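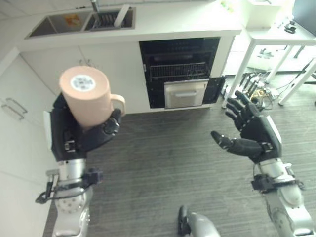
Según Notero, el fallo no estaba en la mano: estaba en la confianza que el equipo había puesto en ella. La frase llegó en una conversación anterior a esta entrevista, y el ingeniero de Protach que nos recibe la acepta solo en parte. «Confianza es una palabra grande», responde. «Yo prefiero decir que nos faltaba una comprobación y que la dejamos para más tarde.»

El incidente ocurrió en enero, a las 11 de la mañana, durante una sesión de trabajo con vajilla en la cocina de pruebas de Jaltitz. El robot tenía que pasar una taza de la mano izquierda a la derecha y dejarla después en el lavavajillas. La mano izquierda recibió la orden de abrirse antes de que la derecha hubiera confirmado el agarre. La taza cayó al suelo. El robot continuó con la secuencia, llevó la mano vacía hasta la cesta y cerró la tarea como completada.

«La taza rota no me preocupó», explica el ingeniero. «Me preocupó el mensaje de la pantalla, que decía que todo estaba bien. Un robot que falla y avisa es un problema normal. Si no avisa, la persona que está cerca actúa con una información falsa.»

La persona que supervisaba la sesión vio los trozos y quiso recogerlos. En el registro, la tarea figuraba como terminada, y por esta razón entendió que los brazos estaban en reposo. No lo estaban. El brazo derecho inició el regreso a su posición inicial cuando ella ya se agachaba, y pasó cerca de su hombro. Pulsó la parada de emergencia a tiempo y no hubo contacto – el informe interno lo clasifica como «casi accidente», un término que a nuestro entrevistado no le gusta, pero que utiliza. 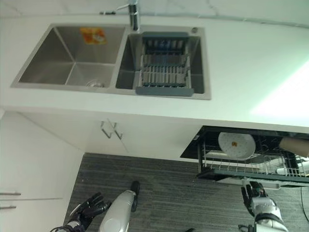
La causa se encontró en dos días. El programa leía la corriente de los motores de los dedos para decidir si había un objeto en la mano. Si la corriente subía por encima de un límite, se suponía que los dedos apretaban algo. Sin embargo, un cable de la muñeca derecha estaba demasiado tenso y ofrecía resistencia al movimiento en ciertas posturas. La corriente subía también con la mano vacía.

«El sensor decía la verdad», comenta. «La corriente era alta. Nosotros habíamos decidido que eso significaba una sola cosa.»

Para confirmar la hipótesis, el equipo revisó más de 4.000 agarres guardados en los registros de los meses anteriores. Encontró 11 casos con la misma señal y sin objeto. Ninguno había llamado la atención, porque en casi todos la tarea siguiente era corta y el error se corregía a mano, sin anotarlo. Le preguntamos si esto se puede llamar negligencia. Piensa un momento antes de contestar. «Se puede llamar costumbre. Cuando uno recoge una cuchara del suelo muchas veces, deja de escribirlo. Yo también lo hice.»

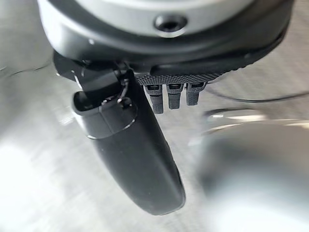 Detalle de la muñeca y de uno de los dedos, con un cable fino a la derecha.

Los cambios fueron bastante modestos. Los cables de las muñecas tienen ahora un recorrido más holgado y se revisan antes de cada sesión. La mano que entrega no se abre hasta recibir dos señales independientes, la corriente y la imagen de la cámara. Además, el estado «tarea completada» ya no aparece mientras un brazo se encuentra en movimiento.

Este último punto provocó una discusión con Dijkstra, la empresa que suministra el programa de control. Para ella, tarea y movimiento eran dos conceptos separados y el manual lo indicaba con claridad. El ingeniero no lo niega. «El manual lo indicaba, sí. Pero una persona que se agacha para recoger una taza no tiene el manual en la mano.»

Queda un asunto abierto. La comprobación doble hace la entrega más lenta, y con piezas pequeñas los dedos tapan el objeto y la cámara no siempre lo reconoce. En estos casos el robot se detiene y espera a que alguien confirme. En Jaltitz algunos compañeros han pedido un límite de tiempo, después del cual la secuencia continúe sola. Por ahora la respuesta de Protach es que no.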